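Nhàn Âu
29/07/2026

1/ A thread on what our group has been doing with simulated pick-ups on soft furniture. We have a result now and it's a bit different from what we expected, so I'm writing it down before the longer report goes out in October.

2/ The question was simple. If you let a policy pick the moment to close the fingers using only the wrist view, does it do as well as one that also gets a view from outside the arm? A lot of people skip the outside view because it's a pain to calibrate.

3/ We do everything in a simulator we call Torkport. Flynn Doolan wrote most of it. It renders a room, drops in furniture and one target object, and hands the policy whatever views you ask for. Colors and wall positions change from one room to the next.

4/ Objects come from a set we named Goltia. They're all shapes that are easy to knock over and hard to grab by the middle. Candlesticks, bells, a couple of vases, one very annoying pepper mill.

5/ The wrist view is the one I spend my days looking at. You get fingers, you get the object if you're lucky, and you get a lot of upholstery.

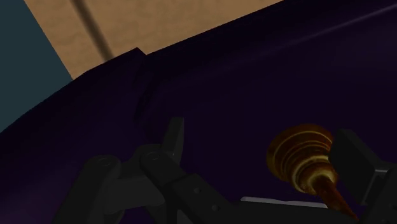 Wrist view over the dark purple sofa. The object's flared end is beside the right finger.

6/ Dark fabric and dark fingers are a bad mix. The left finger over purple upholstery is close to black on near black. Ánh La pointed this out months ago and I told her the network would sort it out. It did not sort it out.

7/ The other trouble is tilt. The wrist camera turns with the wrist, so the same sofa can come in at any angle. Floor, wall and cushion edges all end up as diagonals and the policy has to work out which way is up from those, or do without.

8/ So, the method. We trained two policies on the same demonstrations. Same network size, same training time, same 3,540 episodes. Policy A gets the wrist view only. Policy B gets the wrist view plus a fixed view of the room.

9/ Each one was then tested on 30 rooms it had not been trained on, 15 with dark furniture and 15 with light. We ran every room with 2 random seeds. A run counts as a success if the object is off the furniture and still between the fingers at the end of the lift.

10/ Compare the wrist view with what Policy B also gets to see. Same sofa, with a bell standing on the right seat cushion and the gripper open over it.

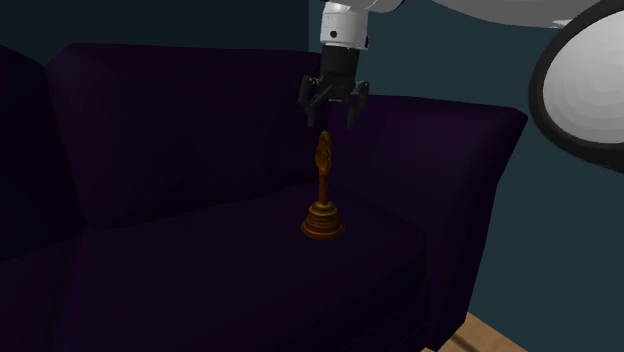 Room view, same sofa. Gripper open over the bell, fingertips a little higher than the finial.

11/ From out there the height gap is easy to read. The tips are above the top of the bell, there's no visible contact, and you can see the bell is nearer the left finger's side. That last part matters a lot for tall thin things. Close on an off-center bell and one finger gets there first and pushes.

12/ Result on light furniture: A and B are even. I looked for a difference and couldn't find one I'd defend. If your couch is beige, save yourself the second camera.

13/ Result on dark furniture: B is clearly better. Most of A's failures are closing too early, with the tips still over the object. The rest are pushes, where one finger touches first and the thing goes over.

14/ I'm leaving the per-object table for the report. Bảo Ngô is rerunning it with more seeds and I don't want to post numbers that will move.

15/ What we did not expect: if you take B and blank out the room view for the whole approach, then turn it back on for the last bit above the object, it does nearly as well as having it all the way through. The approach doesn't need it. The closing decision does.

16/ We checked this the other way too. Room view on during the approach and off at the end gives you something that behaves like A. Same early closes.

17/ Hậu Vương asked whether it's really about the view or only about brightness. Fair question. We brightened the wrist images on the dark rooms and retrained A. It got better at finding the object and still closed early. So brightness is part of it, and depth is the bigger part.

18/ Things we have not tested: real hardware, moving cameras, more than one object on the seat, anything transparent. The cushions in Torkport don't sink under load either. A real cushion would give a little and a real bell would lean.

19/ The fixed view is also a best case. In our rooms it's placed so the arm doesn't block the object. Flynn is adding placements where the arm gets in the way and I expect B to lose some ground there.

20/ The Phùng lab tried something close to this on tabletops and saw a smaller gap between the two setups. Their tables were light wood, so that fits with what we have. We're swapping scenes with them next.

21/ If you want to try it, the room files and the Goltia meshes will go up with the report. The training code needs cleaning first. There's a config file in there named Prurkow that only Bảo understands, and I've asked him to write comments in it.

22/ Replies are open. I'd like to hear from anyone who has run wrist-only policies on dark surfaces with real arms, especially if you got them to stop closing early.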